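Repacking the play kitchen box
24/11/2018

The toy food has been stored in the same shoebox since we moved to Drekstead, and one corner of the box has split down to the base. I repacked everything this afternoon. Notes follow, mostly so that I can repeat the method when the building blocks need the same treatment.

Sorting

I sort on the table before anything goes into a new box. Soft pieces and hard pieces are kept apart. The hard plastic ones are hollow and many are made in two halves, which makes the seam the weak point. If a seam has opened, I press it shut and check whether it holds under light finger pressure. A piece that opens again goes into a separate bag for gluing.

Tape for the seams is a poor fix. It lifts on curved surfaces, collects lint and leaves residue. I tried it on a lemon last December and was still cleaning the lemon in spring. The tape on the table is for the box. 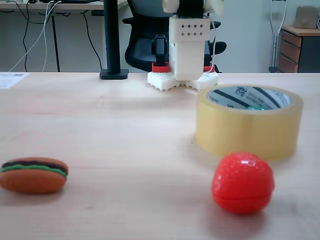
The strawberry is one of the two-part pieces, with the seam running around its lower half. The hamburger has its layers: bun, lettuce, patty, bun. Both go in the main box.

Cleaning

Warm water, a drop of dish soap, and an old toothbrush for textured surfaces such as the dimples on the berries. Hollow pieces should not be submerged. Water gets in through the seam and is slow to leave. I wipe them with a damp cloth and stand them on a towel overnight.

Closing the box

Elmarie Hlongwane gave me a carton that had held Zomlow jars. It is a little deeper than the shoebox and the walls are double. I ran 2 strips along the bottom joint and one across each end, overlapping the side walls by 5 cm. The top gets a single short strip with one end folded under, so it can be pulled off without a knife.

Heavy items go at the bottom, round items in the gaps, and flat ones (the toast, the cheese slices) upright along the wall. Filled this way the carton does not rattle when carried.

The glue bag is still on the shelf. I have a tube of Dradevby plastic adhesive but have not tested it on anything painted, so the pear will go first.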